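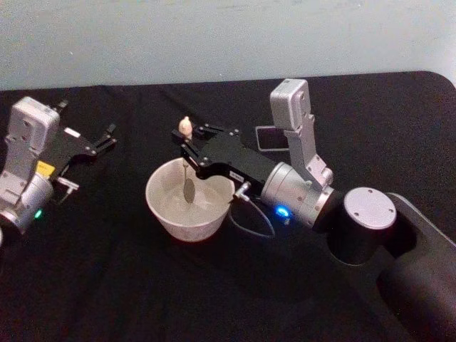 Black tablecloth keeps coming out of the wash with gray streaks

Posted in Laundry and Fabric Care

I have two black cotton tablecloths that I use for a craft stall and sometimes for dinners at home. They were bought at the same time and both are 84 inches wide. After a season of regular washing they have gone a sort of charcoal color, and one has pale gray streaks that run along the lines where it was folded. The streaks don't brush off. They look a little lighter when the cloth is damp and come back when it dries.

What I do now: warm wash with the towels, regular powder detergent, a capful of fabric softener, then the dryer on high until they're done. We have hard water here in Bunbridge. I tried one wash with vinegar in the rinse and could not see any difference.

I have a fair coming up in November and would like them to look decent by then. Can the color be brought back, or should I buy new ones? If I buy new, is polyester better? I'd also like to know how people get the fold creases out, as my iron leaves shiny patches.

tinplate_annie

Themis Lambrakis

There are probably two different things going on, and you need to separate them before you spend any money.

The first is residue. Powder detergent doesn't always dissolve fully in hard water, and what is left settles in folds and shows up on black before it shows on anything else. Softener adds a waxy layer that holds on to it. The second is wear. When cotton rubs against itself or against rougher fabric, the surface fibers break and stand up, and those broken ends look gray. Towels are about the worst thing you can wash a black cloth with, both for the rubbing and for the lint.

To find out which you have, wet a streaked section with warm water and a few drops of dish soap, rub it between your fingers, rinse it well, and let it dry flat. If the streak is fainter once dry, it's residue. If it is the same, the fibers are worn and no amount of washing will help.

For residue, fill a tub or a large sink with warm water, add half a cup of water softening powder (the kind sold for laundry, without bleach), and leave the cloth in it for 2 hours. Move it around a few times. The water may turn cloudy or dark. Some dark color is loose dye and is to be expected with cotton. Rinse until the water runs clear, then run it through the machine on cold with no detergent at all.

After that, change the routine:

Cold water, gentle cycle, cloth turned so the good side is inward.
Liquid detergent, and less of it than the cap says.
No softener.
Wash it alone or with other dark, smooth things.
Don't pack the drum. A cloth that can't open up gets streaks along the same folds every time.
Take it out as soon as the cycle ends.

On drying, I take mine out of the dryer while they're still slightly damp and hang them over a door or a shower rail. High heat to the very end sets the creases and fades the cloth faster.

The shine from the iron is flattened fiber. Iron on the back, on medium, with a thin cotton cloth in between. If it's already shiny, hold a steaming iron just above the patch and then brush it with a soft clothes brush. That works on mild shine. Scorched spots stay.

If it's wear, you can redye cotton. Use a dye meant for cotton and check the stitching first. Hems are often sewn with polyester thread, and that will not take the color. Yours has been black all along so the thread is probably black too, and you may be fine.

kettleside528

I just buy new ones. I got mine from Florberg, the polyester kind, and I've had them for 6 years. They don't fade and they don't need much ironing. They do slide around on a smooth table and every bit of lint sticks to them, so keep a roller in the box. Don't put anything hot on them either, I melted a spot with a soup pot.

Never had hard water so can't help there.

Segura

Agree with most of what Themis said. A couple of additions from someone who washes table linens for a small event hall.

Vinegar in the rinse won't do a lot for detergent buildup that has been there for months. It also isn't something I'd use every wash, as it can be hard on the rubber seals in some machines.

Check your washer. If there is a gray film inside the detergent drawer or around the door seal, that film is going onto your cloths. Clean the drawer, wipe the seal, and run an empty hot cycle before you do the soak.

For creases, stop folding. Roll them on a cardboard tube from a fabric store — they usually give them away — with the good side in, and put an old sheet around the outside to keep dust off. If you have to fold for transport, fold in thirds one time and in quarters the next so that the same line isn't getting rubbed over and over.

For the dye, do both cloths in the same batch even if only one is bad. Otherwise you will have two different blacks side by side on the stall, and it shows in daylight. Weigh them dry to work out how much dye you need. People nearly always use too little for black.

tinplate_annie

Thanks, all. I did the dish soap test and the streak went a good bit lighter, so I'm going to clean the drawer and do the soak on the worse one first. The drawer was pretty bad. Will ask at the fabric store for tubes.

Omumitz

Does the soak work on linen blends too? Same problem with navy napkins.

Themis Lambrakis

It should, but cut the time to one hour and try a single napkin first. Navy can shift toward purple if the dye isn't very stable.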